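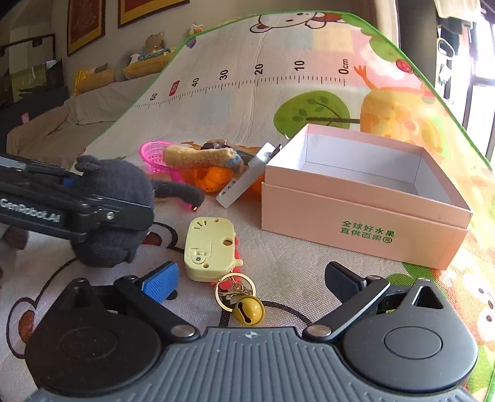 Open day at the Dramis knitting mill

Dramis spins and knits for the children's goods trade: blankets, soft toy shells, hats, and the covers for pull-string musical toys. The mill opens to outside visitors once a year, and this year's date was 6th June. I went with Pushpa Joshi, who buys yarn for a small blanket maker and had a list of questions on shrinkage. Registration was at the loading dock. Hair had to be tied back, scarves off, and ear plugs were handed out at the door of the spinning hall.

The route follows the fiber. Bales are opened in the oldest building, where the floor is still brick. Most of the intake is cotton, with a smaller share of acrylic for the fuzzy yarns. The opening line pulls tufts from the tops of several bales in turn, so that one bad bale is spread thinly through the blend. Dust is drawn off under the floor and pressed into blocks. Our guide, Ashok Rathore, did not know where the blocks go.

Carding comes next. The cards are older than the rest of the line and have been refitted with new wire and new drives. Sliver weight is measured at the delivery end, and the feed is corrected from that reading. Rathore said the correction handles slow drift well and short faults badly, so they still pull samples by hand each shift and weigh them on a bench scale. Two draw frames follow, then the roving frames.

The spinning hall has 372 positions running and a further block standing idle for lack of orders. Ring spinning only. Pushpa asked about rotor yarn and was told that it had been tried and dropped, as customers found the finished fabric harsh against the skin. The hall was warm and damp, which is normal. The humidity set point is posted on a board by the door, and the board had been wiped clean when we passed it, so I cannot give the value.

Knitting is on the upper floor. Silline, their brushed yarn, runs on the coarser machines and accounts for most of the downtime. The pile sheds, lint packs into the needle slots, and the latches stop closing. Each machine is blown down every 2 hours, and the needle beds come out for washing in October when the mill closes for service. Madhu Tomar runs the floor and had a tray of failed needles laid out by fault type: bent hooks, worn latches, cracked butts. It was the most useful thing on the tour. She sorts by eye under a bench magnifier and logs the machine number against each one. Bent hooks come mostly from knots in the yarn, so a cluster of them sends her back to the winding room. 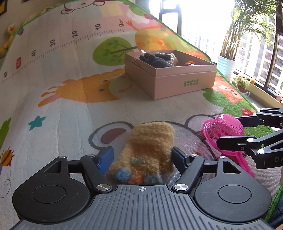
The brushed goods are also the hard case for dimensional control. A panel measured straight off the machine is under tension and reads long. Dramis lets panels lie flat for a full shift before measuring, then steams them, then measures again. Only the second figure goes on the sheet. Pushpa's blanket maker has been measuring on delivery with no rest period, and that probably explains part of the disagreement she came to settle. She took a copy of the procedure.

Linking and making up are done by hand. Operators join the panels loop by loop on dial linkers, and a new operator needs 7 weeks before working without a checker. Seams on anything meant for infants are pulled on a small tensile rig. Attached parts get a separate pull test, with a dwell at full load, and the sample is thrown away afterward whether it passes or not. We were shown one test on an ear seam. The fabric gave before the stitching.

The last stop was the dye house, seen from a gallery only. Package dyeing, in vessels by Vaveo, with one smaller machine for lab lots. Prodromos Vasilakis talked us through shade matching. He said pale pinks are the most frequent repeat dyes, as a small error shows more in a light shade than in a dark one. Rinse water is reused for the first fill of the next dark batch.

Practical notes. The tour takes most of a morning and there is a good deal of stair climbing. Bus 44 stops at the gate - the timetable on the mill's invitation was the old one, so check before setting out. Photography is allowed everywhere except the lab. Remnant yarn is sold by weight from a table in the canteen, cash only, and the brushed shades were gone by the time we got there.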